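Sunday, late, kettle on

Back to the robot thing. Can't leave it alone. Read 2 more pieces this morning before anyone was up, both saying the home robot is basically here, both with the same clip of an arm folding one towel. One towel! On a bare table, nothing else in the room. My tables do not look like that.

Shop first. At Bosar we've had the Nuken arm on the packing line since January and fine, it's good. Same carton, same spot, all day. 500 cartons before lunch on a decent shift. Then a carton comes down with a flap up and it stops dead with the orange light going and one of us walks over and pushes the flap down with a thumb. Takes a second. That thumb is the whole job as far as I can see. Boss says the next version sorts that out. He said that about this version.

Home is worse becuase nothing at home is a carton. Been trying to write down what a chore is, really, when you slow it down. Picking up trash – ok, what's trash? You have to know the wrapper is done with and the packet by the curtain isn't. You have to get hold of something with no shape. Then let go of it in the right place and not take the liner with it.

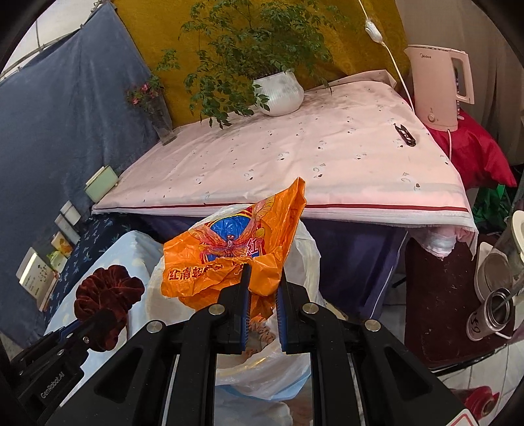 Photo: Gunn house, table and bin

Looked at that one for ages. Orange bag with the big dragonfly on it, all crumpled, pinched shut near the bottom, and the white liner right there behind it, thin plastic on thin plastic. If I was a machine I'd hate that. Where does one bag stop and the other start? And the other gripper has hold of a velvet scrunchie, and a scrunchie is not trash (ask anybody with long hair) but it's every bit as floppy and crumpled as the bag. Two soft things, two different answers.

Then all the rest of the stuff waiting its turn. Plant trailing off its pot onto the tablecloth, a glass vase with little pink flowers right at the edge, kettle, a cable hanging down. I'd knock the vase over myself and I have elbows I've been using my whole life.

So where am I on it. Picking up one thing, yes, I believe that. Gripping soft stuff, yes more than I did a year ago. Tidying a room start to finish with me out at work – no. Not this year. Somebody still has to say what goes and what stays, and that changes by the hour in my house.

Looked up the Clalleo sweeper arm too, the one for small shops. 3,643 dollars and then 80 a month on top for the "plan". For that it does floors and picks up things "of a known type". Ha. Nothing under my couch is of a known type. Closed the tab. Opened it again after dinner, closed it agian.

What I'd pay for, if anyone asked: laundry from basket to drawer, socks included. Dishes from the table to the rack. The bathroom bin, every time, no reminding. Keep the vacuuming, I don't mind vacuuming.

Own chores today: bins out, half the ironing, did not touch the hall closet. Found the good scissors in with the batteries. Early shift tomorrow, need to ask about the flap sensor before they start the line up. Bed.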